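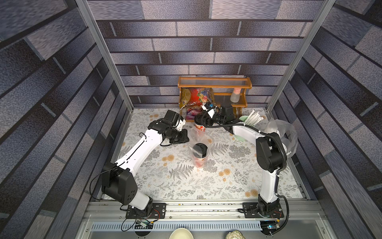
Brick-effect wallpaper in a small room: yes or no?

fernhill_jo
5 October 2022
Hi all, I've got my heart set on a grey-blue brick print for the box room and my other half thinks it'll feel like sitting in a chimney. It's a tiny room and I'd want it on all the walls, not just the one. I've ordered a sample from Giseck and it's stuck up with tape by the door, and I keep going in to look at it! Has anyone done it and regretted it?

mugwump50
Did ours in April. Love it. Pattern matching is a pain though, I wasted most of a roll because I started in the corner and the mortar lines drifted. Start from the middle of the wall and work out.

tealeaf_
Sorry but I'd say one wall only. We had it on 3 in our old flat and it made the ceiling look lower. Painted over it within the year.

mugwump50
Disagree, one wall looks unfinished to me. Depends on the light too, is the room north facing?

fernhill_jo
East, so lovely in the morning and a bit gloomy by teatime. The other thing is I've got a floral tablecloth I want to use on the desk, white with grey ferns and little yellowy orange flowers. Too busy with brick?

tealeaf_
Two patterns in a box room, you're braver than me.

pottingshed261
I think it'd be fine, the greys will tie it together (and a bit of yellow cheers up any room). I'd keep the curtains plain. More to the point, what paste are you using? I had Lumbantobing ready mixed and the edges lifted after 6 weeks, had to go round the whole lot with a seam roller and swear words.

mugwump50
Never had a problem with theirs. Did you size the walls first?

pottingshed261
Er, no.

mugwump50
Well then!

fernhill_jo
Right, so size the walls, start in the middle, plain curtains. Still torn on one wall or the lot. Might order another sample and tape it opposite the first one. Does anyone know if Giseck do returns on unopened rolls?

tealeaf_
They do, but you pay the postage. Keep the receipt.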